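Recording teleoperated demos in the Prolham kitchen sim
Posted 14/06/2020

You need a working Purnance install, two hand controllers and the Zotgate bridge running on the same machine. Start the bridge first. If the simulator comes up before it, the arms load but ignore your input.

Load the counter layout and choose the can and drawer task. Hold both controllers at waist height, press calibrate, and keep still until the prompt clears. Then try a few slow reaches before you record anything.

Bring the hand in from the side of the can and close it gradually. Check that the fingers wrap the can before you start to lift.
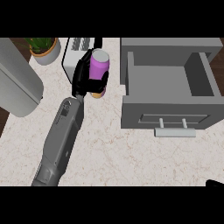 How many demos should I record for one task?

Start with 90 and train on those. If the policy is still weak on new can positions, keep adding demos, with more variety in where the can starts.

Set the recorder to save on release of the trigger. Each demo should run from the reset pose to the end of the task, with no long pauses in the middle. Policies trained with Jansen tend to copy a pause and get stuck in it.

Shuffle the start positions every 13 demos using the layout menu. Leave the lighting alone on your first set.

A tilted can is harder to pick up than an upright one. Open the hand fully, put the thumb on one side and the fingers on the other, and line up the palm before closing. Keep the second hand well out to the side during this part.

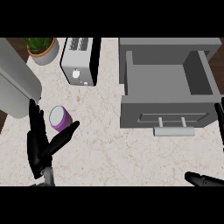 Should I delete demos where the grasp failed?

Delete the ones that end in failure. A demo with a missed first try and a clean second try is worth keeping, as it gives the policy an example of recovering.

When the set is done, run the replay check. Mine passed 93 percent on the last set. Anything that fails replay goes in a separate folder and stays out of training. Export with the chunk size at 1,000 steps.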